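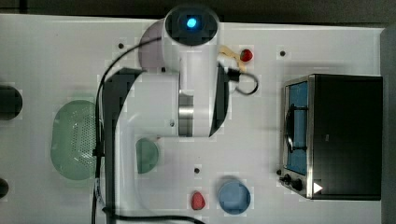 Bodamham has two stations and most visitors get off at the wrong one. Bodamham Town is the stop for the harbour and the hostels. Bodamham Parkway is 9 km inland, and the last bus from there leaves at 18:50.

I stayed in Fudden, the old quarter above the ferry slip. Rooms facing the slip are cheaper and the loading starts before six. The guesthouse Zuweira Bonsu recommended was full, so I took a single at the Urbańczyk, two streets back. Clean, slow wifi, shared kitchen, deposit of 50 in cash.

For going out, Fudden is quiet until Thursday. The bars along the slip close at midnight in June and the later ones are up the hill. Solo travellers tend to end up at the long tables in Preltik, where you order at the counter and sit wherever there is a gap. Tuesday is quiz night. Teams are made up at the door.

The day ferry takes bikes, but only on the lower deck.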